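The Zilten fruit box, six weeks on

Several of you wrote in over the summer asking whether the Zilten fruit subscription is worth the money. I signed up in August with my own card and no discount code, and I have now had enough deliveries to be grumpy about it in some detail.

The pitch, if you've missed the flyers, goes like this. Supermarkets throw out fruit for being the wrong shape. Zilten buys it from growers before that happens, puts it in a plain box and leaves it on your step. You save money, the grower gets paid, and less food goes in the landfill. The website has a counter on the front page that ticks up while you read. It was going up when I checked at breakfast and it was going up at the same speed at eleven at night, when I would guess very few people are packing pears.

I wrote to ask what the counter measures. The reply said it reflects "the combined impact of our community." I wrote again and asked what that meant in pounds of fruit and got the same sentence back with a different name at the bottom.

Let me start with "rescued," the word that's on everything they print. Misshapen fruit has had a buyer for as long as anybody has been making juice, jam, applesauce or pie filling. My uncle ran a packing shed outside Fillmont for most of his working life, and the ugly apples left in a truck the same as the pretty ones, just a different truck and for less money. Some fruit does rot in the field, and I don't want to wave that away, but it mostly rots when picking it costs more than it sells for. A subscription box could help with that if it paid the grower more. Does it? Zilten's answer is that it pays "fairly."

Delphine Dvorak keeps some 200 trees on the hill road and sold to Zilten for one season. She told me the price was a little better than the juice plant's and a lot worse than the farm stand's, and that she had to do the sorting herself, in the evenings, to their size chart. "They have a size chart for ugly fruit," she said, and I made her repeat it so I could write it down.

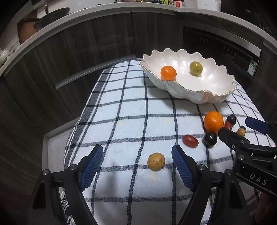
Then there's the saving. The small box is supposed to beat store prices, and on the first delivery it did. By the third, the contents had shrunk and a "seasonal handling" line had shown up on the receipt. I priced the same items at the Pirihi market the next morning and came out 2 dollars ahead buying them there, where I could also pick up each piece and put it back if I didn't like it. You can't do that with a box on a step. I got 3 avocados that went from rocks to mush without stopping anywhere useful.

I'm told Goltia, the other outfit that delivers out here, is better. Maybe so. Their brochure makes almost the same claims in a nicer typeface, and the two readers who recommended them both had referral codes to pass along — I'd be happier hearing from someone who gets nothing out of it.

What did I like? The plums were very good, the best I had all summer. The driver was polite and closed the gate. Skipping a week is easy enough if you remember before noon the day before, though canceling takes longer and involves a page of sad questions about whether I still care about waste. I do. I cook the outside leaves of the cauliflower. I also don't think a company should get to ask me that while it has my card number.

If you have a bad back, or no car, or you live a long way from a decent market, a box may suit you fine and I wouldn't talk you out of it. If you're signing up because of the counter, I'd hold off until they say what it counts.

Dvorak's stand is open until the apples run out, cash preferred. She puts the scabby ones in a crate at the end and sells them by the bag for sauce. Bring your own bag.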